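Household Sorting and Packing Assistants – Part-Time, Katau

Taderer is hiring part-time assistants for its sorting room in Katau. The work is putting small household goods in order: kitchen tools, wooden sticks and skewers, utensil holders, storage tubs, clips, napkins and other things that live in drawers. We supply starter boxes to people moving into a first apartment, and every box has to be sorted, checked and packed by hand.

There are 3 openings. All are part-time and start in October.

What the job is

Goods come to us mixed. Some are returned from customers, some are donated by shops that are closing a line, and some are bought in bulk from Lappalainen, our main supplier of wooden kitchenware. On a normal shift you will empty a crate, separate what is in it by type and material, set aside anything cracked or stained, and put the rest into holders, trays or bags according to the packing card. The cards are one page each and you will have one in front of you the whole time.

A full starter box has 34 items in it. The fiddly ones are the sticks and the long-handled utensils. They have to go into their holders with the handles pointing the same way, the flat pieces at the back, and nothing wedged so tight that the customer has to pull the whole bundle out to get one piece. New people usually find this slow for the first few shifts and then stop thinking about it. 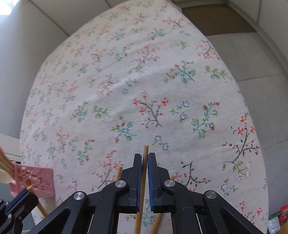 You will also restock shelves, fold flattened cartons, label finished boxes and sweep your own area at the end of the shift. Some sorting is done at a bench and some on the floor, depending on what has come in, so you should be comfortable getting down and up again. Knee pads and low stools are available. Cartons weigh up to 34 pounds when full. There is a cart for moving them, and two people lift anything that has to go above shoulder height.

Who we are looking for

No experience is needed. We would like people who are patient with small objects, who can follow a written card and who will say so when the card is wrong – it sometimes is. You need to be 18 or older, able to read everyday English, and able to work on your feet for most of a shift. Good color vision helps with the labels but is not required, as every label also has a number.

If you have worked in a kitchen, a stockroom, a thrift store or a library, mention it. If you have raised children and spent years putting things back where they belong, mention that too.

Hours and pay

Shifts are four hours, mornings or afternoons. You choose one or the other when you start and can ask to change with two weeks' notice. Most assistants work four shifts a week. Pay is $215 per week for four shifts, paid every second week. Training shifts are paid at the same rate. Parking is free behind the building, and there is a bus stop across the street.

There is a break of 20 minutes in each shift. The break room has a fridge, a microwave and a kettle. Please do not eat at the benches.

Training

Your first two shifts are with Muireann Carroll, who runs the sorting room. She will show you the crates, the packing cards and the reject bins. After that you work next to an experienced assistant until you have packed ten boxes that pass the check without changes. Some people get there in a week, others take three. Both are fine.

Boxes are checked by Cheng-en Tsai. When a box comes back, it comes back with a slip saying what to fix – usually a missing piece or a split handle that got through. Slips are not kept on your record.

How to apply

Pick up a form at the front desk, or write us a short letter instead. Tell us your name, how to reach you, whether you prefer mornings or afternoons, and anything about your past work you think is useful. A resume is welcome but you do not need one. Hand it in or mail it to Taderer, Sorting Room, 2128 Brasteseo Road, Katau, marked for the attention of Kimutai Mugo.

We will invite people for a short visit of about an hour. You will see the room, meet the people on shift and sort one small crate so you can find out if you like the work. We pay for the visit.

If you need an adjustment to the bench, the hours or the visit itself, put it in your letter or speak to Oisín Phelan at the front desk. We have taller benches and a quieter corner of the room already set up.

Applications stay open until all the places are filled.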